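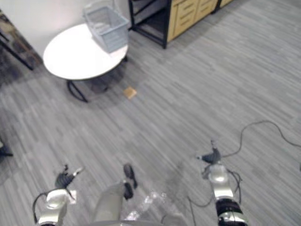 Andness Robot Learning Club

Slow hands make better examples
An opinion by Kaan Akbulut, 2026-03-02

In our club we have one argument which returns every few months, and it returned last week after the evening session. Wyn Mathias wants more examples. I want better ones, and I want that we know why we call them better. He has asked me to write down my side, so that he can disagree with it properly.

For members who joined after the summer, I will say where we stand. The task is called "basket and table". The robot has to approach the round white table, take the plastic basket from it with both grippers and put it down on the carpet. An operator moves the arms by remote control and the system records what the cameras see and what the joints do. From these recordings the model must learn to do the same without the operator. We have 200 recordings of this task. Wyn would like to double them before June. I would like to throw away a part of them.

I know how this sounds. A recording costs an evening of somebody's free time, and people do not like to hear that their evening is going in the bin. I have put several of my own on the list for deleting, and I started with those.

My first reason is hurry. When an operator has made the same movement many times, he becomes quick and a little careless. He takes the basket by whatever part of the rim comes first under the gripper. A person can correct this in the next half second, almost without noticing. The model does not receive the intention of the operator, it receives only the movement. If the movement contains a bad grasp and then a lucky correction, the model learns that a bad grasp is a normal way to begin. Yannick Aubert showed us this on his screen with 6 recordings side by side. In every one of them the left arm went too far, stopped, and came back. Later the model did exactly the same: too far, stop, back. We had taught it our tiredness.

Wyn answers that corrections are useful, and here he is partly right. A model which has seen only perfect movements does not know what to do when it finds itself a little wrong. It has never been there. So I do not ask for perfect recordings. I ask that a correction is made on purpose, at a moment we have chosen, and that it is written in the notes. "Started from a poor position, recovered" is a very valuable line. Without this line, nobody can separate the useful mistake from the lazy one, and after four months even the operator does not remember.

My second reason is the room. We work on a grey carpet with diagonal stripes, under even light, with the table in front and the wooden drawers against the white wall behind it. It is a pleasant room for recording. I am afraid it is too pleasant. When Gwenllian Parri turned the table a little and moved it nearer to the drawers, the model reached for the place where the basket used to be. What had it learnt, then? Perhaps something about a basket, but surely something about our drawers.

For this reason I do not believe that another 200 recordings in the same arrangement would bring us much. I would prefer to have seven arrangements, really different, with fewer recordings in each of them. Move the table. Leave a chair in a stupid place. Put the basket near the edge and then in the middle. Let there be something small on the carpet, such as the flat tan-coloured piece which lies there in the picture, and let it be there in some recordings and absent in others. A home is not tidy, and a model which was raised in a tidy room will be surprised by everything.

There is a difficulty in my position and I should not hide it. If we change everything at once, we will not understand which change helped. Tegwen Lewis works with data at Killusell and she was patient enough to explain this to me twice. She proposes to change one thing for each block, to keep the others still, and to test after the block. It is slower. I accepted it with a long face, but I accepted it.

My third reason concerns the notes. We started with Stasturon, the small program which Yannick wrote for us, and it asks the operator only two things at the end: success or failure. I find this too poor. A basket which stands on the floor is a success, also when it was squeezed by the grippers until the sides bent. I would add four questions. Did the grasp hold the first time? Did a cable pull on the arm? Was the operator tired? Would you show this recording to a beginner? The last one sounds like a joke, but for me it is the most important, as the beginner is exactly who will watch it.

About the cable I am serious. Our cables hang from the arm and lie in loops on the carpet, and an operator learns to move so that they do not catch. He makes a small detour to the side. The model copies the detour, and it will go on copying it when we have mounted the cables better one day. I do not say that we must stop until this is repaired. I say that we should write it down, so that in the future we know which recordings have the detour inside them.

Wyn also says that the big laboratories collect enormous quantities and do not look at each piece. Maybe so. They have filters and people for filtering, and they can afford that a part of it is rubbish. We have one room and some evenings. For a club of our size, each bad recording weighs more, and we are the filter.

What I propose for the next meeting is modest. We stop recording for two sessions and we watch what we have, in pairs, with the new questions. Sanna, our second task, with the drawers, waits until this is finished. After that we record the first block with the table moved, slowly, and with a change of operator before he gets bored.

If the model is not better afterwards, I will hold the controls for Wyn on as many evenings as he wants, and I will not complain about the number.

We use cookies to remember your preferences and to see which pages are read. Accept all | Only necessary | Read our cookie notice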